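Ellonmont House: second progress report to the Shukla Fund
Prepared by Rima Tarawneh, with figures from Issa Sabbagh
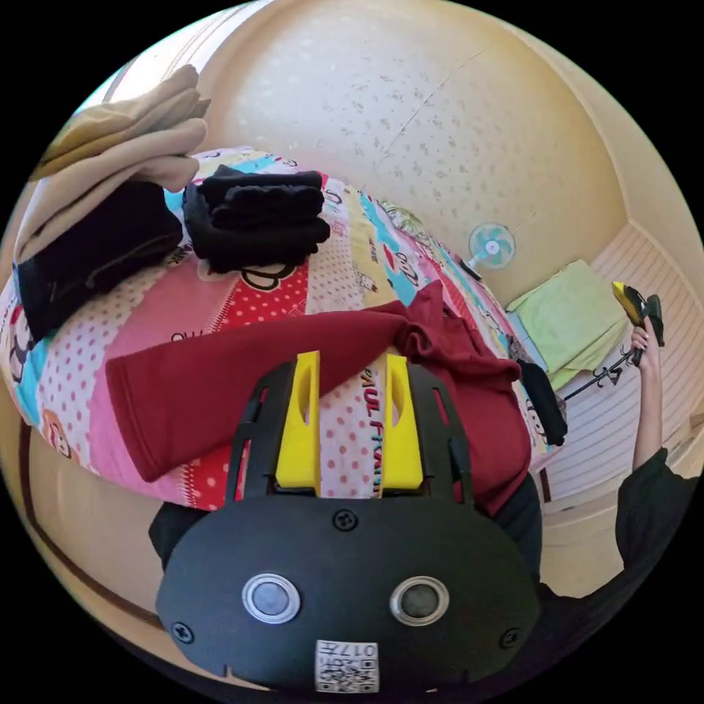 When we last wrote, the clothing room at Ellonmont was a corridor with ambitions. Since then we have had a full spring of donations, two new wardrobes and a disagreement over hangers that took up more of the April meeting than the budget did. The report covers the period to the end of July and follows the headings you gave us, apart from "Innovation", which we have folded into "Laundry".

Sorting and folding

We took in 3,045 garments over the period. Of these, 1,214 have gone out again to families moving into the Stonville flats, and most of the rest are washed, folded and waiting. The remainder went to the rag merchant, who is a patient man and takes odd socks.

Readers of the first report will remember that we asked for money for a proper sorting table. The table came. It is a good table, and it went straight to the kitchen, where it has been under the bread ever since. Sorting is done on the beds in the made-up rooms, as before. A double bed with the duvet pulled flat is a better size than the table was, it is kinder on the back than the floor, and a dark red top shows up well enough on a pink and turquoise patchwork with monkeys and bananas all over it. We mention the table only because it appears in your spreadsheet as "in use", and it is.

The method has settled down. Tops are laid out with the sleeves flat, checked at the cuffs and collar, then folded and stacked by colour at the edge of the bed. We tried stacking by size for three weeks. Sizes, as printed on labels, proved to be a matter of opinion, and we went back to colour. Beige is our largest category by a long way. If any other project you fund is short of beige, please put them in touch.

Bedding

The grant line for bedding was the easiest to spend and the hardest to agree on. Issa wanted plain white throughout, on the grounds that it can all be boiled together. The families wanted anything but. We ended up with plain sheets and whatever duvet covers came in, and the loud ones always go first. The Paul Frank one with the polka dots has been requested by name by two children and one grandfather.

Each of the 24 rooms now has a full set and a spare. The spares are in the airing cupboard, which no longer shuts.

Laundry

The second-hand Brarov washing machine was installed in the old boot room and has worked every day apart from the ones when it hasn't. The fault was a blocked filter (one hair clip, one domino). Repairs came out of the contingency line and the receipt is attached to Issa's sheet.

The one new thing we can claim under the missing heading is a drying rota. Before it, everything was hung on the same afternoon and came in damp. Now dark things go out in the mornings and pale things after lunch, and the queue for the line is mostly civil.

What has not gone well

The labelling scheme did not survive. We bought five colours of tag, as described in the application, and the tags came off in the wash, as was not described in the application. There are still a great many of them behind the drum. We would like to move what is left of that line, with your agreement, to lidded boxes for winter coats.

We also underestimated how long folding takes. Our plan allowed up to 5 hours a week and the true figure is closer to double. Some of this is chat – the bedrooms are warm and people sit down – and we don't propose to stamp it out. Two of the mothers from Stonville who first came for school jumpers now come to fold, and one has views on knitwear that have improved the whole operation.

Next steps

Coats are the main job before the weather turns. We will need the boxes for those, and somewhere to put the boxes, and Issa is measuring the space under the stairs with that in mind. The end bedroom needs its curtain rail put back up. We have also promised the families a swap morning, where anyone can bring outgrown clothes and take away larger ones, and would be glad to see someone from the Fund there if the date suits.

Issa's spending sheet follows separately. The line marked "misc. (pegs)" is for pegs.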